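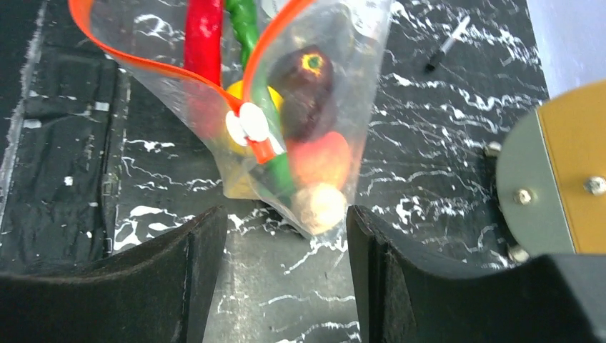

Pludance Shared Workshop — Arm Bench Group
Set-up guide, section 14: Teaching the gripper to handle a soft bag

By the time you get to this section you should have the arm bolted down and homed, and the felt pads stuck to the inner faces of both fingers. If the pads are still curing, please go and have a coffee and come back to it. We have all been impatient with that glue and we have all been sorry!

The practice load is the clear zip-top bag of toy fruit and vegetables, the one with the orange zipper strip and the white slider. It's a lovely thing to learn on, crinkly and lumpy and never quite the same shape twice.

1. Close the slider all the way and shake the contents down toward one end.

2. Open the Stulach control panel and choose Soft Load. Set the finger speed to 98 and leave the force limit where it is for now.

3. Jog the arm until the wrist camera shows the lowest part of the bag over the gap between the fingers. Take your time here — small steps are much kinder to the bag than one big swoop.

4. Press Close and wait for the beep.

5. Raise the arm slowly, just a hand's width, and hold it there while you watch for slipping.

6. If the bag slides, lower it, open the fingers, and raise the force limit one notch. Then go back to step 3.

7. When you have a grip you're happy with, save it under your own name. Gil-soo Wi's saved grips are in there too, and you're welcome to borrow them as a starting point.

Note: The controller keeps the last 1000 moves, so if something goes well by accident you can usually find it again in the log.

Caution: Keep your hands away from the fingers while the arm is powered. To rearrange the bag, press Pause first and wait for the amber light.

Caution: Don't grip by the slider. It can pop off the track, and it's a fiddly job to get it back on.

If you see error 3874, the wrist cable has probably worked loose. Power down, reseat it, and home the arm again. Bhavana Rodrigues keeps the spare cables in the Tapley drawer.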